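Collecting Towel-Handling Examples for a Two-Armed Robot
Project report, July 2020
Fadwa Kamel, Tamás Kovács and Nawal Sqalli

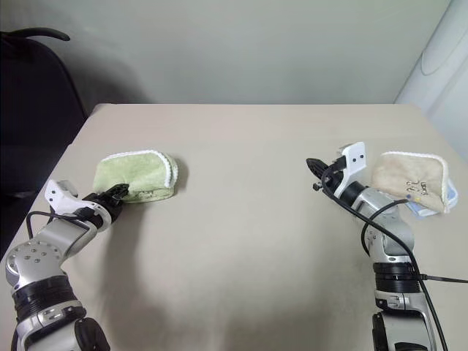 Martti Pitkänen asked us at the midterm review why we needed so many recordings when a person can learn to fold a towel from watching it done twice. A program with fixed steps would be quicker to write, he said, and it would at least fail the same way every time. We did not have a good reply that day. Part of this report is our attempt at one.

1. Background

The Priradora project began in March with two arms on a table and a plan to teach them simple work with household cloth. Rigid objects keep their shape when they are picked up. Cloth does not, and the same towel can lie on the table in a different way each time it is put down. We wanted to know how a policy learned from human demonstrations would cope with this, and how the examples should be gathered so that the training had a fair chance.

Our group was responsible for the examples. Sanaa El Idrissi supervised us. Training was done by a separate group and is covered in their report, so it comes up here only where it changed what we collected.

2. Setup

The two arms reach over a light tan table from the same side. Each ends in a two-fingered gripper with black fingers. The view used for recording looks out over the table between the arms, with a plain wall behind. We also save the joint positions of both arms and the opening of both grippers. A small program we named Prusonex starts and stops each recording, keeps the streams in step and asks the operator for a label at the end.

The operator controls both arms at once, one with each hand. This takes practice. All three of us did 22 practice runs before anything was kept, and Nawal did a second set after a break because her first kept recordings were jerky.

The cloths are small terry towels in different colors, including a light green one with a white scalloped trim and a beige one with a narrow white trim. We chose towels with a trim on purpose. Our idea was that a clear edge would help the system find where to grip. We did not test this against plain towels, so it remains a guess.

3. What counts as one example

An example starts with both arms at their rest positions and ends when they have returned there. In between, the operator does one task from the list:

Push a folded towel toward the middle of the table
Pick up a folded towel and set it down on the other side
Open a folded towel and lay it flat
Fold a flat towel in half, then in half again

The operator gives each example one of three labels: good, usable or failed. At first we deleted failed ones. Sanaa told us to stop in the second week, and she was right to. A recording where the fingers close on air and the operator goes back for a second try contains a correction, and the training group later asked for exactly that kind of material. We had by then lost 80 recordings that we would have liked to have back.

4. Variation

The first batch was too tidy. Tamás placed the towels at tape marks so that the runs would be comparable, and the policy trained on that batch learned the tape marks. When a towel was moved a hand's width to the side, the gripper went to the old spot and closed there.

After this we took the tape off. Before each run, a script called Prolovano picks the task, the towel, the side and a rough position, and the person who is not operating sets the table. We let the folds be uneven. Some towels are puffy, some pressed flat, and a few are stacked partly on top of another cloth. We also recorded at different times of day, as the shadows the arms throw on the table change a lot with the light – more than we had expected.

One thing we did not vary is the table itself. Any claim about how the system would do on a dark or shiny surface would have no support from our data.

5. Results

The final set has 2,705 examples. Folding is the smallest group by far, being the slowest task and the one that tired us the most. We ran sessions of no more than 2 hours after noticing that the labels became careless toward the end of longer ones. On a second look at one of the long sessions, Fadwa changed many of the "good" labels to "usable."

The training group reports that pushing and picking up work well with towels in new positions. Opening works if the top corner is easy to reach. Folding is not reliable. The usual fault is that one gripper holds its corner and the other slips off, after which the arms carry on as if both had a grip.

6. On the midterm question

A fixed program would have handled our first, taped-down batch without trouble. We tried one for comparison, written by Tamás in an afternoon, and on the tape marks it beat the learned policy. With the script choosing positions and uneven folds, it missed the edge of the towel in most runs and had no way to try again. The learned policy also misses, but it often goes back. We think the kept failures are the reason, though we would need to train once without them to be sure.

Martti's point about failing the same way every time still stands. Our policy is harder to debug than the program was.

7. Remaining work

The folding set should be at least doubled. The gripper cables should be tied closer to the arms, as a loose loop can get in front of the view. Labels should be given by someone other than the operator. The El Ouafi lab has asked for a copy of the recordings, and Nawal is writing the notes that will go with them.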